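Two-Arm Robots Learn to Pass Fruit With Fewer Demonstrations, Lab Reports

By Malcolm Catterall
Apr 29, 2020

A team at the Kosinari robotics lab says it has cut the number of human demonstrations needed to teach a two-armed robot to pick up a piece of fruit, pass it from one gripper to the other and set it down. In a report released this month, the lab describes a training method called Urrego that reached its target with 136 demonstrations of the full job. The lab's earlier method, trained on the same 136, did not finish the job reliably.

The work deals with a problem that has slowed down a lot of research on two-armed robots. A person can show a robot what to do by steering its arms by hand or by remote control, and the robot can then be trained to copy those motions. With one arm this works fairly well. With two, the arms have to agree on where to meet and when to let go, and small errors in timing tend to add up. One gripper opens before the other has closed, or both hang on and the fruit gets squeezed.

Urrego handles the meeting point separately. The software first learns from the demonstrations where in the work area a handoff can take place, and it picks one such spot before either arm moves. Each arm is then given its own path to that spot. The two paths are checked against each other while the arms are moving, and if one arm falls behind, the other slows down and waits.

In the older method, a single program put out the commands for both arms at once. The lab says that program often learned to copy the average of several demonstrations. When one operator had passed the fruit low over the table and another had passed it high, the robot aimed for a height in between that neither operator had used, and the grippers met at a bad angle.

Malcolm Catterall spoke with members of the project by phone and by email for this item. They asked to be quoted as a group.

"We had recordings from several operators and they all did it a little differently," the team wrote. "Our first idea was to write rules for the operators so they would all do it the same way. That made the recordings slow to collect, and people hated it. Choosing the meeting point first let us keep the recordings we already had."

The task used in the report has four stages. One arm reaches for a piece of fruit and grips it. It carries the fruit to the meeting point. The second arm takes hold, and the first lets go. The second arm then lowers the fruit to a marked spot on the table and backs away. A trial counts as a success only if all four stages are finished without help and the fruit is not dropped.

The researchers ran 13 sets of trials with each method. In every set the fruit was placed in a new arrangement, and both methods were given the same arrangements in the same order. Urrego completed every trial in seven of the sets. The older method did not complete every trial in any of them. Most of the older method's failures came at the third stage, when both grippers are on the fruit.

Failures with Urrego were of a different kind. The report says most of them came in the first stage, before the second arm had any part in the job. The first gripper would close on two pieces at once, or push a piece aside while reaching for the one under it. The handoff itself failed less often than the first grasp did, and the lab says this was the result it had hoped for.

Round, smooth fruit was picked for the task on purpose, according to the report. It rolls when it is nudged, it gives the gripper only a small area to hold, and damage from a hard squeeze is easy to find later by cutting the fruit open. The lab kept a record of bruising but did not use it in scoring. It plans to do so in the next round.

The arms are controlled by a software package named Jirnano, which the lab has used on other projects. It reads the position of each joint, compares it with the planned path and sends corrections. Urrego runs on top of it and does not replace it. The team said labs using other control software should be able to try the method with some changes, but that it had not tested this.

Training took place on a single desktop computer. The meeting-point part of the software is small and can be retrained overnight. The part that plans the arm paths takes longer, and the lab retrained it only when operators had added a full batch of new recordings.

Where the fruit starts out made a clear difference in the results. In early sessions it was laid directly on the table, and both methods did better there than they did later on. Raising it brought the arms closer to the limit of their reach and left fewer good angles for the first grasp. The team kept the harder version for the final trials, saying the easier one told them little about how the method would do in a kitchen or a packing room.
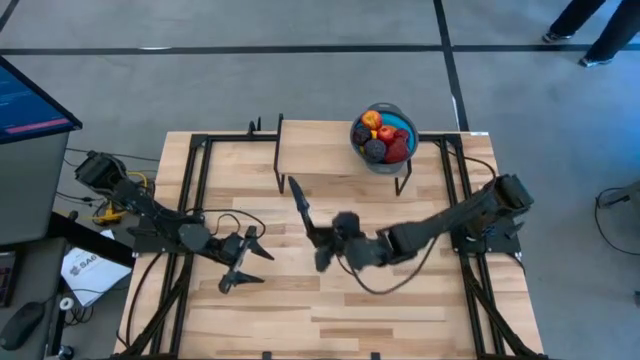 Reach is one of the things the Urrego software has to weigh when it picks a meeting point, and the best point for one arm may be a poor one for the other. The two arms are mounted on opposite sides of the table, so the open stretch of wood between the grippers is the natural place for a handoff. The fruit is at the far side of the table, in a turquoise-lined bowl on the right end of a raised shelf, and an arm going up to it has to come back down toward the middle before the other can take over. It is also packed close together in the bowl, which leaves little room for a gripper finger to slide in beside an apple or a plum. The software does not try to solve that part. It takes whatever grasp the first arm has made and works out the handoff from there.

That split between grasping and passing is the main limit of the work, and the report says so. If the first arm takes hold of the fruit in a way that leaves no room for a second gripper, the software can pick a different meeting point but cannot ask for a new grasp. The arm simply tries the handoff and often fails. A later version is meant to let the first arm put the fruit down and pick it up again.

Another limit is speed. The waiting step makes the robot slower than a person steering the same arms. In trials where neither arm fell behind, the difference was small. Where one arm had to make a long move and the other a short one, the short-moving arm could spend much of the trial standing still. The lab did not try to shorten these waits and said it put a clean handoff ahead of a fast one.

The report also leaves open how well the method would work with objects that bend or come in odd shapes. A few tests with a folded cloth were made and then set aside. The meeting points the software chose were sensible, the team said, but the cloth sagged between the grippers and the second arm closed on nothing.

A second group, at Sudotport, has been given the recordings and the training code and is repeating the trials on its own equipment. Sudotport's arms are longer and are mounted closer together, so the meeting points learned at Kosinari will not carry over directly. The Sudotport group plans to collect a small number of new demonstrations and see how few it needs. Its first results are not expected until the lab there is back on a regular schedule.

Kosinari says it will release the recordings to other researchers once file names and operator notes have been cleaned up. The code will be released at the same time. No product is planned, and the lab said it has not been in talks with any company about using the method.

The next set of trials will add a second bowl, and the robot will have to sort the fruit by kind while passing it. The team has four operators trained to record demonstrations for that task and hopes to reuse many of the older recordings for the handoff stage.

Last updated: corrected to state that both methods were trained on the same demonstrations.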